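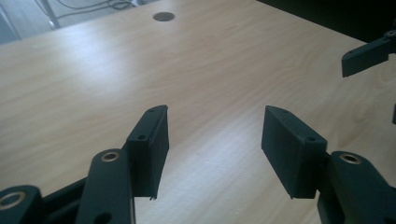 Caring for a Light Wood Desk or Workbench

Pale wood shows everything. Ring marks, ink, pencil smudges and the gray film that builds up where your forearms rest are all easier to see on birch, ash, maple or pine than on anything stained dark. Most of it comes off with things you already have under the sink. Work through the sections below in order if the desk is in bad shape, or skip to the one you need.

Find out what the finish is

Put one drop of water on a spot that stays out of sight, such as the back edge. Leave it for 3 minutes. If the drop sits up in a bead, the wood is sealed with varnish or lacquer. If it soaks in and leaves a dark patch, the wood is oiled, waxed or bare. Sealed wood can take a damp cloth. Oiled and bare wood should get as little water as possible.

Weekly cleaning

Dust first with a dry cotton cloth. Old T-shirts are fine, but cut off the seams and any printing. Then mix a few drops of plain dish soap into a bowl of warm water, wring the cloth out hard and wipe along the grain. Follow with a clean damp cloth and then a dry one. I do mine on Wednesday evening, when the desk is cleared off anyway.

Skip spray polish with silicone in it. It looks good for a day, and later on it keeps new finish from sticking.

White rings

A white ring is moisture caught in the finish. Lay a dry cotton cloth over it and press with an iron on low, no steam, for a few seconds at a time. Lift and check. If it has faded, keep going until it is gone. If there is no change after several tries, rub a little petroleum jelly into the ring, leave it overnight and wipe it off in the morning.

Black rings

These are in the wood itself, usually from a wet can or a plant pot. You will need to sand back to bare wood and use oxalic acid wood bleach. Wear gloves and eye protection, and follow the package directions. On veneer, think twice before sanding. It is very thin and there is no fixing it once you go through.

Ink and pencil

Pencil comes off with a white vinyl eraser. Pink ones can leave a stain of their own. For ballpoint on a sealed top, dab with a cotton swab dipped in rubbing alcohol, and test it on the back edge first — alcohol will soften shellac and some lacquers. Don't rub in circles or the ink spreads.

Dents

If the wood fibers are pressed down and not torn, you can often raise them. On bare or oiled wood, wet the dent, lay a damp cloth over it and touch it with the tip of a hot iron for a second or two. Let it dry overnight before you decide whether to do it again. Deep gouges need filler, and filler on pale wood nearly always shows a little.

Re-oiling

An oiled desk needs a new coat once or twice a year. Mine gets one in August, with the windows open.

1. Clean the top and let it dry overnight.
2. Sand lightly with 80 grit only where the surface is rough or badly marked, then step up through 120 and 180 over the whole top.
3. Vacuum, then wipe with a barely damp cloth.
4. Rub in a thin coat of oil with a lint-free rag. Wait 15 minutes and wipe off all the extra.
5. Leave it until the next day and repeat.

Spread used oil rags flat outdoors to dry before throwing them out. A wadded-up rag can heat up and catch fire on its own.

Keeping it that way

Use a coaster, even for cold drinks. Put felt pads under lamps and monitor stands, and change them when they get gritty. Move things around now and then, as pale wood yellows in the sun and a shape left in one place all summer will show up as a lighter patch.

Page by Elaheh Taheri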